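Laying Out a Small Snack Counter: Display, Stock and Cost

Student Project Report, Retail and Food Service Practice
Submitted 17 December 2021

1. Background

The snack counter at the Darport building closed when the cafeteria on the ground floor moved to the Cormier annex. Students with classes in the Darport rooms now have a ten-minute walk to buy lunch, and many of them skip it. For this project we were asked to plan a counter small enough to fit on one table, work out what it should sell, and test how the goods should be arranged on it.

The brief set three limits. The counter had to use a table the department already owned. The display pieces had to cost no more than 395 dollars in total. There could be no cooking and no hot food, as the room has no sink and only one wall outlet within reach of the table.

We called the plan Palo, after the name painted on the old counter's price board, and that name is used in the rest of this report.

2. What we wanted to find out

Most of the reading we did on store layout deals with aisles and shelving. A single table is a different problem. Everything is seen at once, the customer stands close, and whoever is selling has to reach over or around the goods. Our main questions were these:

Which goods should have the center of the table?
Does a stepped rack make bottled drinks easier to pick out than a flat row?
How much of the table should be left clear for handing goods over?
Which containers suit which goods?

We also wanted a layout that could be set up again from a sketch by someone who had not been part of the project.

3. Choosing the goods

We started with a short questionnaire left in two classrooms in the Darport building. It asked what people would buy between classes if it were sold down the hall. Sandwiches came first by a wide margin, then cold drinks, then crackers and other packaged snacks. Fresh fruit was mentioned often but with less agreement on what kind. Hot coffee was also asked for and had to be left out because of the no-heating rule.

From this we settled on four groups of goods:

Sandwiches, cut in triangles and sold singly.
Soft drinks in bottles.
Crackers and small wrapped snacks.
Bread rolls or fruit, depending on the day.

The last group was the least settled. Rolls go stale by afternoon and fruit bruises if it is stacked, so we decided that this container would be filled in the morning only and in small amounts. It is acceptable for it to stand empty later in the day.

4. Display pieces

The department storeroom had a number of trays and baskets left over from the old counter. We used these where we could and bought the rest from Drundport, a supplier of secondhand store fittings.

For the sandwiches we wanted a tray with a raised edge. A flat board looks neat but things slide off it when the table is bumped, and the crumbs go everywhere. A raised edge keeps the crumbs in and is easy to carry to the kitchen upstairs for washing. Beige was chosen over white because marks show less.

For the drinks we bought a clear two-tier rack. The rear tier is raised so that the labels at the back can be read over the caps in front. We had first planned on a wire crate, and it would have been cheaper, but the bottles had to be lifted straight up and out of it, and from the customer's side only the tops could be seen.

For crackers and wrapped snacks we used a white rectangular tray. These goods come in many shapes and do not stack well, so a wide, shallow container works better than a deep one. In a deep bin the small packages sink to the bottom and stay there.

For rolls and fruit we used round wicker baskets. They let air through, they are light, and people understand without being told that they can pick something out of them. Their weak point is cleaning. Crumbs get into the weave, and a paper liner is needed if anything unwrapped goes in.

5. The layouts we tried

We set up three layouts on the same brown tabletop and left each one standing long enough to work with it from both sides.

5.1 Layout A – everything in a row

The first layout put all the containers in one line along the front edge. It was easy to set up and every item was within reach of the customer. It also left a wide strip of table at the back with nothing on it, and the line was so long that the seller had to keep stepping sideways. The drinks blocked the view of whatever was next to them when seen from an angle.

5.2 Layout B – drinks in front

The second layout put the drinks rack at the front and the sandwiches behind it. We thought the bright bottles would draw people over. They did stand out from the door, but the rack is the tallest thing on the table and it hid the sandwiches, which were supposed to be the main item. Reaching over the bottles to get to the tray was awkward, and we gave this layout up quickly.

5.3 Layout C – sandwiches in the center

The third layout reversed this. The sandwich tray went in the middle of the table with the rack behind it and wicker baskets to the sides. The snack tray went to a back corner, where it does not get in the way of the sandwiches. The tall pieces are behind the low ones and nothing important is hidden.
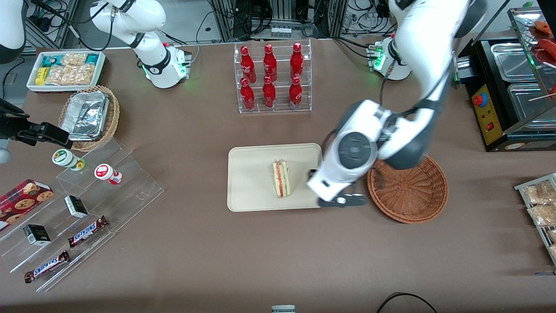
Figure 1. Layout C, with the sandwich tray at the center and the drinks on the two-tier rack.

We used one kind of bottle on the rack while testing, six in all, with three to a tier. This was done to keep the comparison between layouts fair, as a mix of colors would have changed how the rack looked from a distance. In regular use at least two kinds of drink would be offered, and our suggestion is to keep one kind to each tier so that an empty space is easy to refill.

The sandwich stands on its crust edge with the filling facing out. We tried laying sandwiches flat as well. Flat ones take up more of the tray and show mostly bread, and several people we asked could not tell what was in them. Standing up, the red and green of the filling can be seen and no label is needed to tell a salad sandwich from a plain cheese one. A label is still needed for allergens, and this is covered in section 7.

6. Results

Layout C was preferred in all of our comparisons. The reasons given in the comment sheets were mostly about being able to see the food. A few people mentioned that there was room to set down a bag or a wallet, something we had not thought of as part of the layout at all.

The stepped rack did better than the flat row. When we asked people to name what was for sale after a short look, those who saw the flat row often mentioned only the bottles in front. With the rack they noticed both rows. The difference may be smaller if all the drinks are the same, and we would repeat this part of the test with mixed bottles if there were time.

The wicker baskets gave mixed results. A full basket looks inviting. An empty one next to the main tray makes the counter look as if it is running out, even when the other containers are well stocked. We recommend that a basket be taken off the table once it is empty, or that unsold snacks be moved into it from the white tray.

The snack tray was the container people looked at last. Its place in the corner is part of the reason. The other part is that the packages lie at all angles and the brand names are hard to read. Standing the cracker bags up along one side helped a little, but they fell over whenever one was taken. A divider would probably solve this and could be made from cardboard at almost no cost.

7. Food safety and labeling

Sandwiches with fresh filling should not stand out on an open tray for a whole lunch period. Our plan is to keep them in a cooler under the table and put out only a few at a time. The tray works as a display and is refilled as sandwiches are sold. For regular sales each sandwich would be wrapped in clear film, with a sticker on the wide side giving the contents, the allergens and the time it was made.

Tongs are needed for rolls. Fruit can be taken by hand if it is washed beforehand. The table is wiped down before opening and after closing, and the rack is washed once a week in warm water. Clear acrylic scratches easily, so a soft cloth should be used and no scouring powder.

8. Cost

The rack, the tongs, the cooler and a cash box together came in under the 395 dollar limit. Trays and baskets came from the storeroom and are not counted.

For stock, we estimate 800 dollars a month at the start. The department has set aside 2000 dollars for a trial, and this would cover two full months of stock with a small reserve for spoilage. We have not included any income from sales in this estimate, so it is on the careful side.

9. Recommendations

We recommend that the counter open in January using Layout C. The sketch with measurements is in the appendix, along with the questionnaire. The changes we would make before opening are a cardboard divider for the snack tray, paper liners for the baskets and a small price card in front of each container.

Two questions are still open. One is whether the table should be turned so that the seller stands with the window behind them, which gives better light on the goods but makes it harder to see the seller's face. The other is where empty bottles should go. The bin by the door is too small and is usually full by noon, and the building office has not yet told us if a second one can be placed in the hall.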